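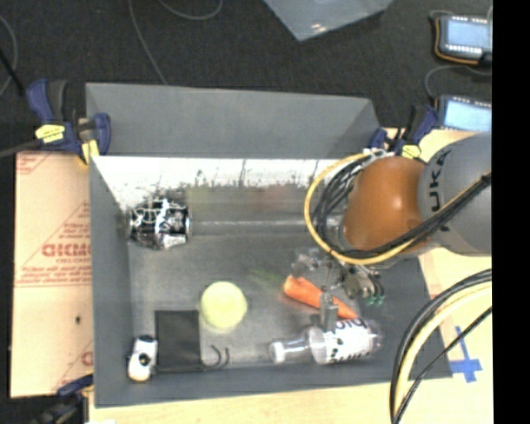
Children's Variety Show "Guvano" to Hold Open Auditions in Ledesma This April

Zikia Television is delighted to announce that Guvano, the Saturday morning variety show that so many families have grown up with over breakfast, will hold open auditions for its next group of young performers at the Hendov Theatre in Ledesma this April.

The show has now gone to air 1497 times, and over the years it has given a first turn in front of an audience to 378 children, several of whom have gone on to drama series, recording contracts and feature films. Others went back to school and became nurses and teachers and parents themselves, and we're every bit as fond of them (a good many still write to us at Christmas!).

Auditions are open to children aged seven to 13 who enjoy singing, dancing, acting, telling jokes or any mixture of these. No agent is needed, and neither is previous television work. Each child will have a few minutes on stage with our musical director at the piano, and may bring a favourite song or a short piece they have learned by heart. We do ask that costumes be kept simple, and that parents resist the temptation to mouth the words from the third row, though we understand completely.

We have room to see 500 children over the weekend. From these, 30 will be invited back for a workshop at the Zikia studios, where they will rehearse a comedy sketch, learn a group dance and meet some of the present cast. The final line-up will be announced on the program itself before the new season begins.

Doors at the Hendov Theatre open at 8 a.m. on Saturday. The foyer café will be serving hot breakfasts from opening time, and there will be a quiet room upstairs with colouring books and cushions for little brothers and sisters who have been brought along for the ride.

Families travelling a long way can ask for a later audition time when they register. Registration is free, and forms can be picked up at the theatre box office or requested by mail from the Guvano production office. A parent or guardian must sign the form and stay in the building while their child is auditioning.

Guvano is produced by Zikia Television and recorded before a studio audience in Ledesma. Media wishing to attend the auditions should contact the Zikia publicity desk beforehand, as filming inside the theatre will be by arrangement only.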